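The Cat Who Came Down in the World

What it takes to keep an elderly, diabetic, opinionated animal alive, and why people keep doing it

The cat's name is Nolla, and she is supposed to get her insulin at seven in the morning and seven in the evening. At 6:40 she is on the kitchen counter. At 6:50 she is behind the washing machine. By 6:58 there is a woman lying on a tile floor in her work clothes, holding a piece of poached chicken at arm's length and speaking in the voice people use for babies and for bank employees.

The woman is me. I bring it up early so you won't expect any dignity later on.

Nolla was diagnosed last spring, after a month in which she drank from the bathroom tap, the dog's bowl (we don't have a dog anymore, we have a bowl), two vases and a glass of water I was in the middle of using. She had also lost weight, which I had taken for the success of her diet. I had complimented her on it.

The number came back at 385. The vet at the Holledham clinic turned the screen toward me so I could see it, and I nodded gravely, the way I nod at mechanics. She explained that a nervous cat can push up her own blood sugar just by being driven to the vet, so they had run a second test, one that looks at the average over a couple of weeks. Nolla had flunked that one too. She couldn't blame the car.

I asked what people usually did. The vet said people usually did one of two things, and that most of them cried a little first and then bought the needles.

I bought the needles.

They are very small, I will say that for them. You pinch up the loose skin over the shoulder, slide the needle into the tent you have made, press, and it's over. The clinic had me practice with salt water on an orange. The orange was wonderful. It never once looked at me.

At home, the first week, I injected the couch, my own thumb and a good deal of fur. You can tell when you have hit the fur because it goes damp and smells like a Band-Aid, and then you have to call the clinic and ask whether you should give another dose. You should not. I called three times to be told this, and the third time they just said my name and "No."

What got me through was the waiting room. Every second Thursday-ish morning, or whenever the clinic can fit us in, the diabetic cats come in for their checkups, and their people sit along the wall with carriers on their knees and talk. It is the best conversation in town. You will hear about kidneys, divorces, canned food and who has stopped speaking to whom over canned food.

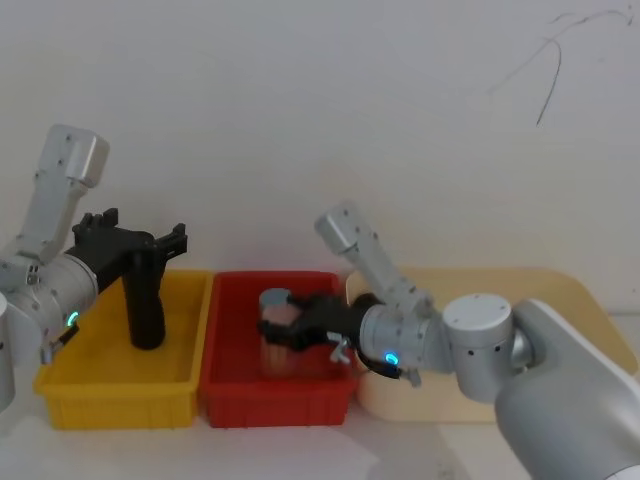
Aliki Antoniadis told me I was doing it all in the wrong order. Feed first, she said, shot second, and do it while he's got his face in the bowl, and don't talk, because the second you start cooing at him he knows you're up to something. She said she'd given her cat Muda his shots for three years and he believed to this day that dinner had a slight sting to it. Then she said the other thing, which was that I should quit apologizing to the cat.

I hadn't realized I was doing that out loud.

Muda was in the carrier at her feet, an enormous gray tom with one ear folded over like the corner of a page. He is known at the clinic as the Antoniadis cat, in the tone other places keep for the weather. He has bitten both vets and a visiting student. He has a red sticker on his chart. At home, Antoniadis says, he sleeps on a hot water bottle and is afraid of the toaster.

So I changed the order. Food, then shot, and my mouth shut. It worked on the second try, and Nolla ate straight through it. I stood there holding the empty syringe, wanting to tell someone, and it was seven in the evening and the only one home was the cat.

There is more to it than the shots, of course. There is the food, which has to be low in carbohydrates and is therefore whichever one she walked away from last time. There is the testing at home, a tiny prick at the edge of the ear for a drop of blood the size of a poppy seed. You warm the ear first. I use a sock filled with rice, microwaved, and I test it against my own ear beforehand, so for a while I was going to work with one pink ear.

And there are the numbers, which I write in a school notebook. The notebook was meant for her blood sugar and has turned into a kind of diary. One entry says 359, ate half, threw up on mail. Another says only "WHY." The vet reads it at every checkup, turning the pages politely, and doesn't ask about the drawings.

The danger with insulin is going too low. It is worth being serious about this for a paragraph. If a cat on insulin turns wobbly, weak or strange, or starts twitching, she may be short of sugar, and you want to have talked with your vet about what to do before it happens, at two in the afternoon with your wits about you. We had our one bad night in November. The meter said 50, and Nolla was walking as though the hall carpet were a boat. I did what the sheet on the refrigerator told me, which was to rub corn syrup on her gums and call the emergency line, and then I drove 20 miles in slippers with her on the passenger seat.

She was fine. She was sitting up by the time we got there, sticky and furious, and she had the whole staff looking at her, which she has always felt was her due. They kept her until morning and cut the dose. I slept in the car for a bit and then went to work, where someone asked whether I was wearing slippers.

People who don't have an old cat tend to ask about money around this point. It is a fair question. I have a spreadsheet, and I have stopped opening it. The insulin isn't the worst of it, and neither are the needles. It's the vacations. You can't leave a diabetic cat with the kid next door and a bag of kibble. You need a person who can give a shot, whom the cat will allow in the room, and who isn't also going to the beach in August. That rules out nearly everyone I'm related to. 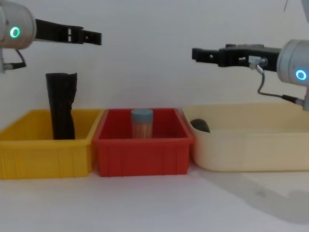
By Efthymia Tzanetos
Pets & People

The waiting room has an answer to this too, and it's trading. You do my weekend, I'll do yours. Keys change hands over the carriers. I have now given shots to four cats who are not mine, all of them better behaved than mine, and I have been inside the homes of people whose last names I still don't know. I know where they keep their syringes and their spare lightbulbs. One has an entire closet of jigsaw puzzles, and I have not mentioned it to her, but I think about it.

In May it was my turn to do Muda.

I was given a page and a half of instructions in capital letters. The hot water bottle was to be filled at six. The radio was to be on, but not talk radio. I was on no account to make toast. I put down the bowl, he put his face in it, I kept my mouth closed, and it was done before I'd had time to be scared of him. Afterward he came and leaned on my shin with his full weight, for quite a while, and I stood at the counter eating untoasted bread.

Antoniadis asked how he'd been. I said he'd been an angel. She looked offended.

A small number of cats do go into remission, usually the ones who are treated early and fed right, and for a few weeks this summer we thought Nolla might be one of them. Her dose went down, and then down again. I let myself look up hotels. Then the numbers crept back, and the vet said that this was common and that I hadn't done anything wrong. I asked her to write that in the notebook, and she did, under a drawing of a cat with horns.

So we are back to seven and seven. Nolla is fifteen now. She has put on weight, and her coat has gone glossy again, and she has started jumping to the top of the bookcase, where she isn't allowed and where she hadn't been able to get for a year. I shout at her when she does it. I wouldn't want her to think standards had slipped.

She no longer hides behind the washing machine, either. At ten to seven she comes and sits beside the refrigerator with her back to me. If I'm late, she goes and gets in the vegetable basket, on top of the onions, and yells.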